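Ripening green tomatoes indoors: paper bag, closed or open?

Home & Garden Help > Vegetables > Harvest and storage
Viewed 3759 times

Noemi Oyelaran

We are getting our first frost early this year and I picked everything that was left on the vines. Most of it is Anness, a medium red slicer I grew from seed, and the rest is a yellow cherry from a neighbor. Some of the slicers are just starting to turn pink at the blossom end. The others are hard and green all over.

I have always put tomatoes on the kitchen windowsill, but last fall half of them shriveled before they had any color. My mother used a plain grocery bag in the pantry and never had that problem. She rolled the top down tight. I have since read that you should leave the top open so they don't mold. These can't both be right.

The pantry stays in the low 60s. The basement is colder, probably low 50s. I also want to know if I should wash them first, and if it matters that some still have stems on. I have bananas and apples if those help.

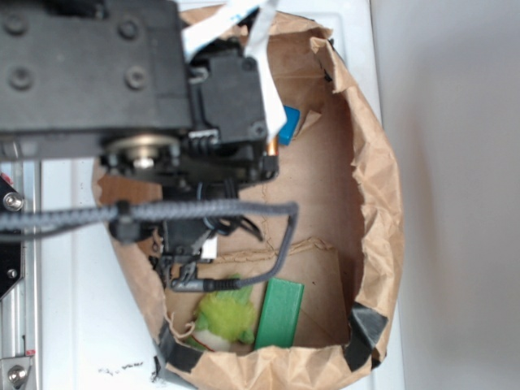

Kwaku Kpodo

Both can work. A closed bag holds in the ethylene gas the fruit gives off, and that speeds up ripening. It also holds in moisture. An open bag is slower but drier. What I do is fold the top over once, loosely, and check every day or two. If the inside of the bag feels damp, open it up for an afternoon or switch to a fresh bag.

Don't wash them until you are ready to eat. Wipe the dirt off with a dry cloth. Take the stems off if they are long enough to poke the next tomato. If they're short, leave them.

The windowsill is the wrong place. They don't need light to ripen, and direct sun heats one side and dries them out. Pantry for the ones you want soon, basement for the ones you want to hold back. I wouldn't go below 50 degrees.

A banana helps. Use one that is yellow with a little green at the ends, and take it out before it goes brown. I have used apples too and they last longer.

Gerd Vogler

Just make fried green tomatoes or relish. The flavor is never the same once you pick them green, bag or no bag.

Noemi Oyelaran

Thank you both. Gerd, I made relish from the split ones and I have enough relish now. Kwaku, can the pink ones and the green ones go in together?

Kwaku Kpodo

They can, but you will be sorting through them more often. I keep them separate.

Harriet Villanueva

I do this every October and would add a few things. Kwaku is right about temperature and about separating them. The part people skip is picking through the fruit before it goes in. One tomato with a crack or a soft spot will spoil the ones touching it.

My routine:

1. Sort by color. Fully green and glossy in one group, anything with a blush in another. If a green one is dull and very small, it is immature and will probably never ripen. Compost it.

2. Get a bag that stands up and stays open while you load it. Thin ones flop over and the fruit rolls. If yours is limp or has a weak spot, a few strips of tape on the rim and the bottom will stiffen it. Any tape is fine.
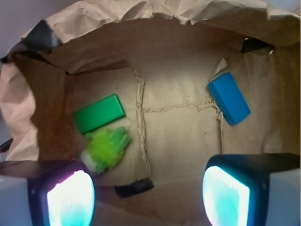 3. Put them in stem side down, one layer, two at most. I stop at 10 slicers to a bag. Cherries can go deeper, but I find they wrinkle faster, so I eat those first.

4. Add the apple or banana, fold the top over once, and write the month on the outside.

5. Check every 3 days for the green bag and daily for the blush bag. Anything that has turned color comes out and goes on the counter to finish. Anything soft gets thrown away, and I wipe whatever it was touching.

The blush ones are usually ready within a week in a pantry like yours. The green ones took roughly 12 days for me last year, and a few stragglers took nearly a month — those were in the basement and I had partly forgotten them.

I don't use plastic bags for this. They sweat. A cardboard box with newspaper between the layers works if you have a lot, only slower.

Noemi Oyelaran

I did it this way, blush in the pantry with an apple and green in the basement without one. The first two came out this morning with good color. A bit mealy, but fine on a sandwich. I'll move the green bag upstairs once the pantry one is finished.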